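Home | Posts | Kitchen | Garage | About me

Last updated Sep 29, 2023

Can it do the dishes yet?

My sister-in-law asked me that at dinner again, and I gave her my usual answer (no), and then I lay awake thinking about why it's still no. I've been reading and watching everything I can find on home robots for a couple of years now, and I still load my own dishwasher every single night.

It isn't that the machines are weak or slow. I spent a whole afternoon in May at the Husgate plant, where my friend Rin Tsuchiya works, watching an arm move 518 identical boxes from one belt to another. It never dropped one! But every box was the same, and every box showed up in the same spot. Think about your own sink after supper. A fork under a bowl, a lid leaning on a glass, something sticky holding two plates together. Rin laughed when I asked if her arm could handle that.

So a lot of the chore work gets done on toy kitchens, and I used to think that was kind of silly. I've come around. A kid's kitchen has a stove, a sink, a faucet, pots, food, all the right stuff to reach for and bump into, and if the arm comes down too hard you're out a plastic carrot.
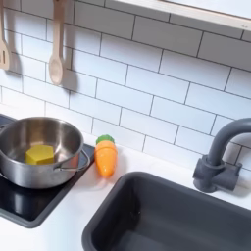
Carrot on the counter, yellow piece in the pot.

Look how much there is to mess up, even with so little on the counter. The pot is shiny, and shiny things are hard for cameras because they mostly show you whatever is around them. The cooktop is shiny too. Then say you want the carrot in the pot. You and I would do that while talking on the phone. A robot has to find the carrot, decide which way to grab it, lift it clear of the rim and let go at the right moment, and if it's off by a thumb's width the carrot is in the sink.

I had a long back-and-forth over email with Kazuhiro Hamada, who used to build sorting lines and has way more patience than I do. His view is that putting things down is harder than picking them up. He says people clap when the gripper closes and stop watching, and that's right when he starts paying attention. 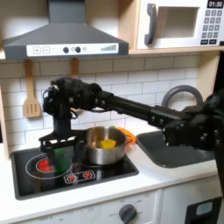

I think he's right, and I've started judging demo videos that way. Did the cup end up standing? Did the arm back off without knocking the pot? If the clip cuts before the hand opens, I figure there's a reason.

What about the shop floor, then? Better, but spottier than you'd guess. Shinji Onishi over at Maruyama told me their arm does fine with full trays and gets stuck on half-empty ones, so a person still walks over and straightens things out. He paid $2,766 for a new gripper and says it helped with the trays and did nothing for the bags. Bags are the worst, apparently. So are towels, which is bad news for anybody hoping to get out of laundry.

My guess for the house is that we'll get one chore at a time, and a boring one first. Wiping a counter, maybe, or carrying cups from the table to the sink. I'd pay for the cup one tomorrow. I have two teenagers.

Next post will be the garage shelves, which I promised Assunta I'd finish before it gets cold.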